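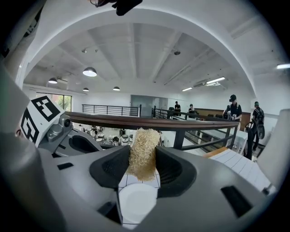
Hand-held gripper at the tiled bench on the upper floor, Lendstead, with a fibrous scrubber between the fingers and a plate under it.

Visit to Lendstead, May: upkeep of the hand-held grippers

The upper floor at Lendstead is used for recording dishwashing and table tasks with hand-held grippers. My interest was in how the units are kept in working order between sessions. Mirjam Reisinger runs maintenance and gave me most of the morning. Arsalan Baloch from our Mostau shop came along for the mechanical side.

Body and fingers

The body is a light gray molding with slots cut into it. Two dark fingers are set into it, each with a rounded outer side and a ribbed inner face. The ribs do the holding and they are also what wears. On a scrubber the coarse strands work into the grooves and leave short fibers behind. On plates the trouble is detergent film, which lowers friction enough that the operator squeezes harder and loads the linkage.

Fingers are brushed out dry first, then wiped with a damp cloth and left open to air. Solvent was tried last year and hardened the pads. Fingers are replaced in pairs after 40 hours of logged use, or sooner if a rib tears. Changing only one gives an uneven close, and the object walks toward the older pad. Lendstead learned this on bowls.

Marker block and camera

A white marker block with black square patterns sits on the gray housing to the left of the fingers. It has to stay flat and clean. A scratch across a black square costs more detections than a splash of water does, so the blocks are never scrubbed. Reisinger has them wiped with lens tissue and nothing else. The screws holding the block are checked with a torque driver at the start of each shift.

The camera sees both fingers and the marker in every recording. After any work on the body the unit goes through a short check: open fully, close fully, 20 cycles, with the measured width plotted against the first cycle. Drift of more than a millimeter sends it back to the bench. Of the failures in their log, the usual cause is a linkage pin that has worked its way out on one side. Baloch suggested a retaining clip in place of the press fit. They have drawings for one but have not cut any.

Bench

The tasks are done on a white tiled surface with thin gray grout lines. I asked about glare from the ceiling fixtures. Reisinger said exposure is locked per station and the value is written on the station card. A second station, run by Lilibeth Gatchalian, uses a matte mat and needs a different value. Mixing up the two cards has caused one lost afternoon.

Spares

Spares are kept in a drawer system called Estrella, one drawer per unit. Each holds a finger pair, a marker block, pins and a cable. The cable is the slow item, with a lead time of around 25 days. Pads are cast in house in batches of nine pairs and cured overnight.

To follow up

Baloch to send the clip dimensions from Mostau. Reisinger to send the cycle test script and a blank station card. I would like our own units on the same width check before the next session, starting with the two that already close unevenly.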